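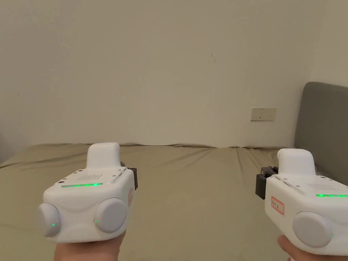 A bed against a plain beige wall.

What is a logo, and who makes them?

Have a look at your cereal box, your trainers or the van parked down your street. Somewhere on each of them there is probably a little picture or a word written in a special way. We call it a logo, and it is there so that you know at a glance who made the thing, even if you are too young to read the name (or too far away, or in too much of a hurry!).

The people who draw logos are called graphic designers, and they usually begin with a pencil and a great deal of paper. Let's pretend a bakery called Grandik wants a new logo. The designer might start by asking lots of questions. Is the shop old or new? Is it noisy and cheerful, or calm and quiet? Then come the sketches, perhaps 50 of them, some lovely and some quite dreadful, and the designer picks 5 to show the baker.

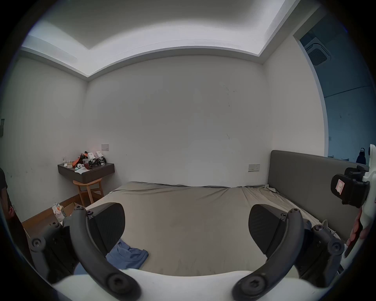

After that it is time to think about letters. Every set of letters has its own shape, and a set like that is called a typeface. Fat, round letters can feel soft and friendly, a bit like bread rolls, while tall thin ones can feel rather grand. Try writing your own name both ways and see which one feels more like you.

Colour comes next. Many designers like to see a logo in plain black first, because it may have to be stamped on a paper bag or printed very small on a receipt. If it still works when it is as tiny as your thumbnail, and when it is as big as a bus, then it is ready for its colours.

Now it's your turn! Make up a shop, give it a name and draw its logo four different ways. Ask someone at home which one they remember after tea, and then have another go at that one with your best felt tips.

Page last updated 9/14/26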